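Pidemmont Robotics Club
Minutes of the October meeting, simulation group

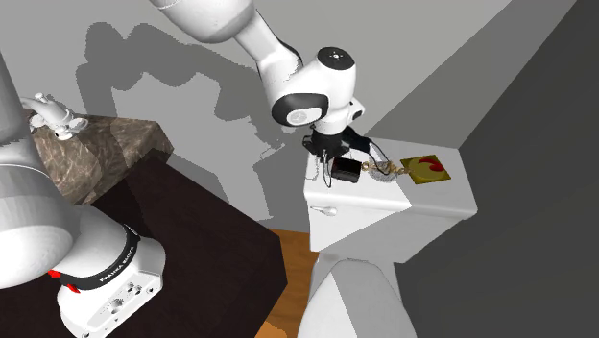
Bathroom scene in the simulator, arm at the toilet tank with three objects on the lid.

Meeting opened at 4:10 p.m. in the upstairs lab. Yaa Yakubu in the chair. Minutes of the last meeting were accepted with one fix: the grasping task was assigned to the second-year members and not to the whole group.

1. Where the bathroom task stands

Yaa went through the current state of the tank lid task. The goal is unchanged from the Dankwa challenge rules: pick one named object off the lid, lift it clear, and set it down again without touching the other two. The objects stay in a row for now. Random placement comes later.

The scripted demonstrations are finished. We have 200 saved runs, all with the small black box at the left end of the row as the target. The other two objects have no runs yet. Yaa wants the flat yellow piece next. The clear piece with the gold ends is to be left until last, as the gripper model still slips on rounded shapes.

There was a question about whether the box is too close to the piece beside it. The gold end nearly touches the box, and the rules allow that. Agreed to keep the spacing as it is for the runs we submit and to make a second, easier layout for new members to practice on.

2. Training results

The policy trained on the first batch of runs picked up the box in 12 of 80 test attempts. Most of the misses were the same kind — the fingers came down beside the box and closed on nothing. A few knocked the box into the next object, which counts as a failed attempt under the rules.

Two members think the problem is the lighting. The arm throws a large shadow on the wall behind the tank, and every demonstration was recorded with the light in one position. Others think 200 runs is too few whatever the lighting is. It was agreed to test the lighting first because it costs less time. The same runs will be replayed with the light moved, and the policy trained again on the mixed set.

If that does not help, we go to 3,000 runs. The script can make these overnight if the lab machines are left on. Yaa will ask for permission.

3. Collision settings

The collision shape for the tank lid is a plain box, but the lid has rounded front edges. Objects pushed toward the front can hang in the air over the curve. This has not affected the box runs, but it will matter for the yellow piece once placement is random. To be fixed before anyone records more demonstrations.

The question of the cable-like line at the gripper was raised again. It has no collision shape and passes through objects. Left as is. The rules do not score it.

4. Brolum software update

Brolum, the tool we use to record and replay runs, has a new version. It changes the save format. Old runs can be converted but new ones cannot be opened in the old version, so everyone has to switch together. Agreed to switch after the Dankwa entry is in. Please do not update the lab machines before then, even if the program asks.

5. Visit to Prarance

The school at Prarance has invited us to show the task to their beginners' class. They would like to see the arm move live in the simulator and have their students try the keyboard controls. Yaa will reply and say yes. The easier layout from item 1 should be ready by then. We will need two laptops that run the scene without stuttering — the older ones do not.

6. Any other business

The file names for saved runs are a mess. From now on: object, layout, light position, run number, in that order, no spaces.

The whiteboard list of bugs was wiped by mistake. Anyone who remembers something from it should add it to the shared sheet.

Actions

Yaa: permission for overnight runs; reply to Prarance.
Second-year members: replay with the light moved, retrain, bring the new result to the next meeting.
First-year members: easier layout, with more space between the objects.
Whoever last edited the tank model: fix the lid collision shape and note it in the change log.

Meeting closed at 5:05 p.m. Next meeting in the same room at the same time.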